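Against the Short Lease

I have rented apartments for all my adult life, in two countries and in four towns, and I would like to write something against the one-year lease. I know it is not an exciting subject. But I think it does more damage to a town than many things we complain about every week, and I do not hear people speak of it.

I live now in Nestulport, on the hill side, in a building with a management firm called Hatine. When I signed my first lease with them, the woman in the office told me that one year was "the normal thing." I asked if I could have three years. She was very polite and said the form does not have a place for this. I looked at the form, and it was true. There was a line where somebody had already printed the words "twelve months," and after it there was no space to write.

In the country where I grew up, my parents rented the same four rooms for the whole of my childhood. The contract had a beginning date and no end date. The rent went up by a rule which everybody could read, and the owner could take the apartment back only for a few reasons, with a long notice. My father planted a pear tree in the courtyard. He was not an owner and he never thought he was an owner, but he expected to eat the pears, and he did eat them for many years. I cannot imagine planting a tree in Nestulport. I have not even painted the bedroom.

This is my first complaint, that a short lease teaches you to live lightly in the wrong sense. You do not buy the good curtains, because the next windows will have another size. You keep some boxes closed. In my hallway closet there are two boxes from the last move, and I could not tell you what is inside, only that I carried them up the stairs and that I will carry them down.

The second complaint is money. When I moved last time, from the apartment near the harbor, the owner there had raised my rent and I decided to go. I wrote all the costs in a notebook. The truck, the cleaning, the new deposit before the old one was returned, the days of work I lost, the fee of 50 dollars only for the application. It came to 1,378 dollars, and I own very little furniture. I had left in order to save money, and it took me more than a year to come back to zero. I suspect that many owners know this arithmetic well. They can raise the rent by a sum a little smaller than the cost of leaving, and a sensible tenant will stay and pay it.

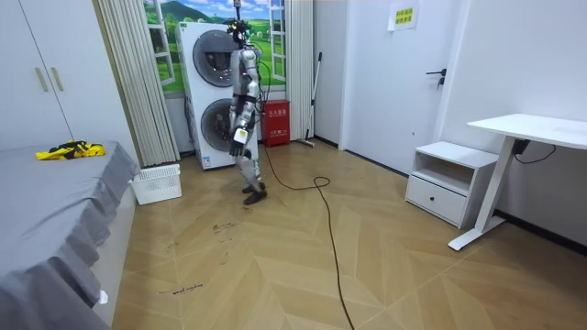

Would a longer lease make the rent higher? At the beginning it may be a little higher, as an owner will want some protection against costs that he cannot see yet, but over several years I believe most tenants would pay less, since they would not be paying for a move in between.

I want to be fair to the owners, and I have tried to understand their side. A friend of mine inherited a small house with two apartments, and she rents out the lower one. She told me she is afraid of the long lease. What if the tenant is loud at night? What if her mother becomes old and needs the apartment? These are serious questions. But they are already answered in many places, with plain rules. A tenant who does not pay or who destroys things can lose a long lease also. An owner who needs the home for her family can ask for it back, with six months of notice or with nine. What she should not be able to do is to end the lease for no reason, in July, by a letter with two sentences.

I say July because in our town almost all the leases end in summer. I suppose it began with the college, and then everybody else followed. For two weeks the sidewalks are full of mattresses. It is impossible to find a truck, and the firms that have trucks charge what they want. People stand in the heat with a lamp in one hand and a phone in the other. When I was new here I found it almost cheerful, like a festival. Now I see mostly good tables left in the rain.

There is a third complaint, and for me it is the most important. A street needs people who stay. On Idham Street, where I lived first, the tenants in my building changed so often that I stopped learning the names on the mailboxes. I am ashamed of this, but it is the truth. When water came through the ceiling of the laundry room, each one of us thought that another person had called the office. Most of us would be gone by the next summer, so why write letters about a pipe? The pipe was repaired when the floor was already spoiled.

Compare this with the Nam Court buildings, on the other side of the river. They belong to a cooperative, and the members there can stay as long as they follow the rules. I have visited several times. There are bicycles with flat tires that have stood in the same place for years, and there are old quarrels about the bicycles. There is a list for the key of the garden shed. When the town wanted to take away the bus stop, these people came to the meeting, and they knew the dates and the old promises. The bus stop is still there. My own street lost its bus stop the same spring, and I learned of it when I was standing in the cold and no bus came.

Nestulport has 3,000 rented homes, according to the paper we received with the water bill. I do not ask that all of them have a lease for life. Some people want one year. Students want it, and people who are sent here for a job, and people who are not sure about a marriage. They should have it. I only ask that the tenant can choose, and that the form has an empty line where a number can be written by hand.

The town council could do this without spending much. It already requires from each owner a rental license, and the license already has conditions about smoke alarms and stairs. One more condition could say that a tenant who has paid on time for a year must be offered a lease of three years or five, with the increases written down from the start. Hatine would complain, naturally. Then Hatine would print a new form, as it does when the law about deposits changes.

My own renewal letter arrived last month. Twelve months, with a new rent, and a request to answer quickly. I have signed it. I also wrote "I would prefer three years" in the margin, in blue ink, and I am still waiting to hear what they think of that.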